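How to mark out a javelin runway on grass

By Alun Gittins
Sat 11 November
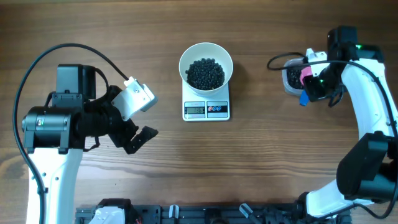
A full runway is 4 m wide and at least 30 m long. On a school or club field, allow 40 m if the ground permits, and choose the flattest strip that points away from the track.

You will need a steel tape, string, pegs and line paint. Studness white holds up well on short grass; Grelia needs a second coat.

1. Peg the centre of the throwing line. Run the tape back 40 m along the centre of the runway and peg the far end.

2. At each end, measure 2 m to either side of the centre peg, at right angles. Check with a 3-4-5 triangle.

3. Compare the two diagonals. If they differ, move the far pegs and measure again.

4. From the centre of the throwing line, measure 8 m back up the runway. This point is the centre of the arc.

5. Hold the tape there and swing an 8 m radius between the two side lines. Paint the arc 70 mm wide.

6. Add a line 0.75 m long at each end of the arc, at right angles to the runway edge.

Leave the paint for 3 hours before anyone runs on it. Sector lines start from the same centre point and pass through the ends of the arc.

2 comments | 3 shares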